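Relell Teach Kit Set-up Guide
Section 4: Recording demonstrations for bin picking

Contents of this section
4.1 Before you start
4.2 Preparing the bins
4.3 Hand guiding
4.4 Remote control
4.5 Checking and saving
4.6 If a recording is rejected

4.1 Before you start

Complete Section 2 (mounting and tool data) and Section 3 (network) before recording anything. The payload and center of gravity for your gripper must be entered correctly. If they are wrong, the arm will drift up or down when you release it in hand guiding mode.

You need one operator at the arm and one person at the workstation. The operator keeps the enabling switch in hand at all times.

CAUTION: Demonstrations are recorded in reduced speed mode only. Do not bypass the mode selector to save time. The speed limit for this section is 300 mm/s at the tool.

4.2 Preparing the bins

1. Place the source bin inside the taught work area and put the target bin directly against it.
2. Clamp the bins so that they cannot slide. Push on each wall by hand. If a bin moves, reset the clamps.
3. Mark the bin position on the table with tape. You will need the marks when the bins are taken off for cleaning.
4. Run the arm slowly over the bin walls and clamps with the gripper open. Note any point where the cable bundle touches.
5. Put the objects in the source bin. Use a mix of shapes and surfaces, and let some of them touch or overlap.

Note: Clear plastic and shiny surfaces are harder for the depth camera than matte ones. Include them from the first session if they will be part of the job.
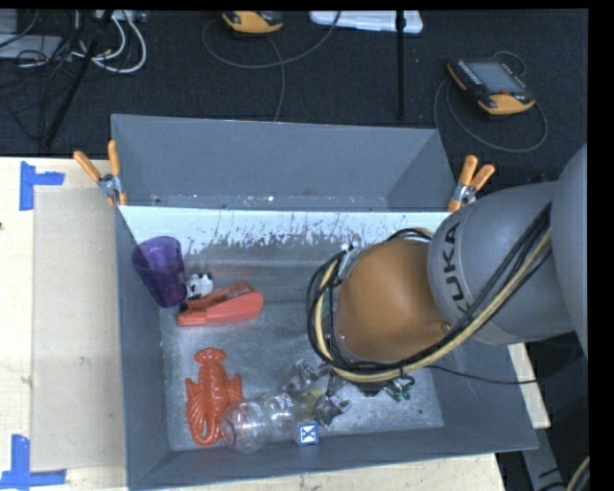 Change the layout between demonstrations. Tip the objects out and drop them back in, or stir them by hand with the arm stopped. A model trained on one layout will learn that layout and little else.

4.3 Hand guiding

1. On the workstation, open Kustosetti and choose New Session, then Hand Guide.
2. Wait for the status line to read READY.
3. Squeeze the enabling switch to its middle position and take hold of the guide handle.
4. Move the gripper above the object you want. Stop for a moment, then lower it straight down where you can.
5. Close the gripper with the thumb button. Lift clear of the bin walls before moving sideways.
6. Move over the target bin, lower, and open the gripper.
7. Press the thumb button twice to end the demonstration.

Keep your free hand outside the bin. If the gripper misses, open it and try again in the same recording. Retries are useful and should be left in.

CAUTION: Do not guide the arm by pulling on the cables or hoses. This can loosen the connectors at the wrist and will show up in the force data.

4.4 Remote control

Use remote control when the operator cannot stand next to the arm, or when hands would block the camera view.

1. Connect the Rothe hand controller to port 1372.
2. Choose New Session, then Remote.
3. Hold the clutch button and move the controller a short way in each direction. The arm should follow in the same direction. If it moves the wrong way, choose Align View and repeat.
4. Record the pick and place as in 4.3, steps 4 to 6. Release the clutch whenever you need to reposition your hand.
5. Press End on the controller.

Note: Route controller cables away from the operator's feet and away from the table legs.

4.5 Checking and saving

Play back each recording before saving it. Look for a dropped camera image, a gripper signal that does not match the motion, or a long pause at the start. Trim pauses with the Start and End sliders. Save good recordings to the session folder and mark the rest Reject.

4.6 If a recording is rejected

E2: Joint limit reached. Move the bins closer to the arm base or approach from a different wrist angle.
E4: Force limit reached. The gripper or an object was pressed against the floor or wall of a bin. Raise the arm with the jog keys, check the fingers for damage, and record again.

If E4 returns with an empty gripper in free space, repeat the payload procedure in Section 2. For service parts, contact the Relell office in Groltdale.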